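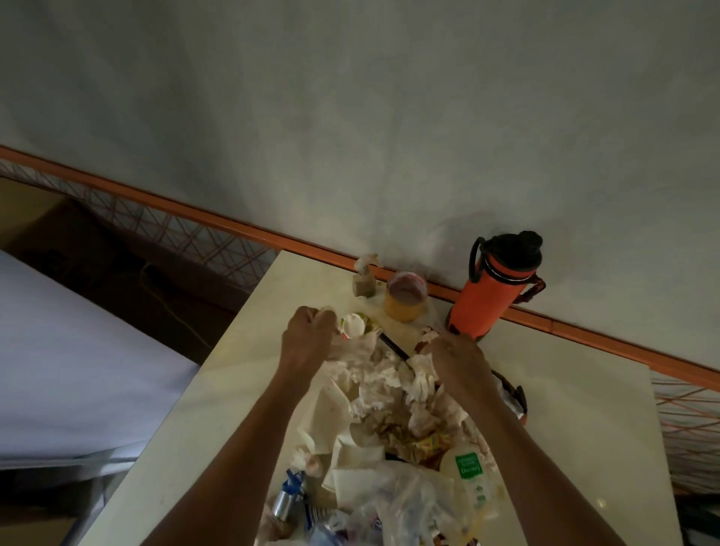 Home About The Build Workshop Nights Parts List Contact

Skoder > About Us

30 March 2018
By Quang Quách

Skoder is a very small company that builds a table-clearing robot. We started in a spare bedroom and now work out of a shared workshop at 1811 Grolberg Avenue, in the unit behind the print shop. Valeriano Escobar and I own the company between us and do most of the work on it. Neither of us has given up the day job yet.

The robot is called Stadik. It is an arm with a gripper, a camera on a short mast, and a base that clamps to the edge of a table. The job we want it to do is dull and easy to explain. People eat, the table fills up with used paper towels, cups, cans and wrappers, and somebody has to put it all in a bin. We want Stadik to do that and leave alone the things that should stay, like a water bottle or the hand soap.

How it started

I had an arm kit from Ngô, a hobby parts shop that has since closed. It sat in its box for most of a year. When I finally put it together it could pick up a wooden block if the block was in the right place, and after a week of that I was bored with blocks. I ate at the same desk I was building on, so there was always trash next to the arm. I tried it on a paper cup and it crushed the cup. I tried it on a tissue and it missed the tissue completely.

Valeriano came over to look at a noisy elbow joint and stayed until one in the morning. He fixes packaging machines for a living and he had opinions about my gripper, most of them correct. He took it home in a grocery bag and brought back one with softer fingers and a spring in the wrist. That is still more or less the gripper we use, although the spring has been changed several times.

What makes it hard

Paper is the main problem. A crumpled paper towel has no fixed shape, and a pile of them looks to the camera like one big white lump. When the arm pulls on one sheet, three others can come with it or the whole pile can slide. Clear plastic is the next problem. A camera looks straight through a clear bottle to whatever is behind it, and a clear bag gives off small bright reflections that the software used to take for solid objects.

Cans are easier than they look if they are lying on top and harder than they look if they are buried. Chopsticks and pens roll. We spent most of one winter on thin straight objects and still don't love the results.

Then there is the question of what counts as trash. A half-full bottle is not trash. An empty one is. Right now Stadik works from a keep list that you set before it starts, and anything it isn't sure about stays on the table. We would like it to be better at this but we would sooner have it leave something behind than throw away your keys.

How we work

Before we write any code for a new kind of mess, we clear that mess by hand and pay attention to how we do it. Which piece goes first, where the fingers close, when the other hand has to come in and hold something down. People take from the top and the edges of a pile without thinking about it. Stadik had to be told.

We test on real leftovers whenever we can. Clean tissues out of a box act differently from used ones – they are lighter and they spring back. The notebook has more than 3293 pickups in it so far, good and bad, each with a line on what was grabbed and what came with it. Valeriano's handwriting gets worse toward the end of every page, so if you ask us for numbers, give us a day.

The frame and base are cut at the workshop. The fingers are cast in a kitchen mold at Valeriano's house. All the wiring is done at my place, where the good lamp is.

The workshop

We share the unit with 31 other members. There is a drill press, a band saw, two printers that work and one that is used for parts. Members pay monthly and have their own shelf. Ours is the one by the sink. We owe a lot to the people who have stood around the bench and told us why the arm was shaking. (It was the bench. We have since bolted it to the wall.)

Where things stand

We have built two working arms. Number 1 lives at the workshop and Number 2 travels between our homes. Neither is for sale. We are aiming for a small batch of kits for people who are comfortable with a soldering iron and don't mind reading a long manual, and the manual is what I am writing most evenings in March.

The drawings for the gripper are on The Build page and you can use them for your own project. The base drawings are out of date and will go up again once the clamp has been redone.

If you want to see the arm run, come to a workshop night. Bring your lunch trash if you like – we can always use more. Questions about parts go to Valeriano and questions about the software go to me, through the Contact page.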